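Remote-control demos: arm pauses before every grasp and the policy learned the pause

posted in Manipulation / Teaching by demonstration

I am recording demonstrations for a kitchen task in simulation. Two humanoid hands, driven by remote control with a headset and gloves. The task is to pick up a cup, set it upright and then open a drawer. I have 569 episodes so far, all recorded by me, mostly in the evening after work.

The trained policy moves to the cup fine and then stops next to it. Sometimes it waits there until the episode times out. When I play back my own demos I see that I do the same thing. I get the fingers near the rim, stop to judge the depth, then close the hand. The wait is longer when the cup starts on its side.

Should I cut the pauses out of the recordings or record everything again? I am using Casov for recording and the default training settings. The policy sees the head view and the joint positions, no history.

Thanks,
drukutier_user
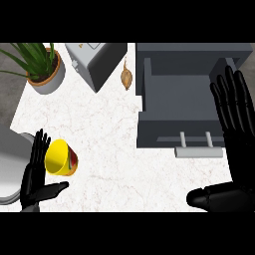 One more thing I should have put in. The drawer part works better than the cup part. I pull the handle without stopping first, so I suppose that fits. Object positions are randomized a little at each reset.

Lilevside

Your policy has no history, so it can't tell how long it has been waiting. At the spot where you paused, most of your data says "stay still". It learned that correctly.

You don't need to throw the recordings away. I would do it in this order:

1. Go through each episode and find the frames where the commanded motion of both hands is close to zero. Check the finger joints as well as the wrists. If you filter on wrist speed only, you will delete the grasp itself, where the wrist is still and the fingers are closing.
2. Drop those frames, but keep a few at the end of the episode so the policy still learns to stop when the task is done.
3. If your actions are stored as differences between frames, recompute them after the cut. If they are absolute targets you can leave them alone.
4. Retrain and run the same resets you used before, so you can compare.

After that, record 40 new episodes with only the cup on its side. Practice the reach first and don't save those tries. Depth is hard to judge through a headset. I move my head a little to the side during the approach, with the hand still moving slowly, and close when the thumb lines up with the rim. A slow steady approach is fine. A stop is what hurts you.

If it still sticks after the trimming, try predicting a longer chunk of actions at each step. Then the policy can commit to the grasp before it reaches the place where you used to wait.

Check your glove delay too. If the hand on screen lags behind your own, you will stop and wait for it without noticing. Mine was bad until I restarted the glove driver, and now I do that before every session.

Mallet

Same problem here last January. I just recorded more and it went away. I ended up with 2512 episodes, so it took a while. I never tried trimming, so I can't say if that is faster.

Don't record when you are tired. My late ones were the worst and I deleted most of them.

drukutier_user

Trimmed on wrists and fingers together like Lilevside said. My actions were differences, so I had to redo those. It still hangs on some of the resets where the cup is far from the hand, but it closes on the others. Will record the new set next and try the longer chunks after that.

Contact us | Terms of use | © Casov Community Help | Back to top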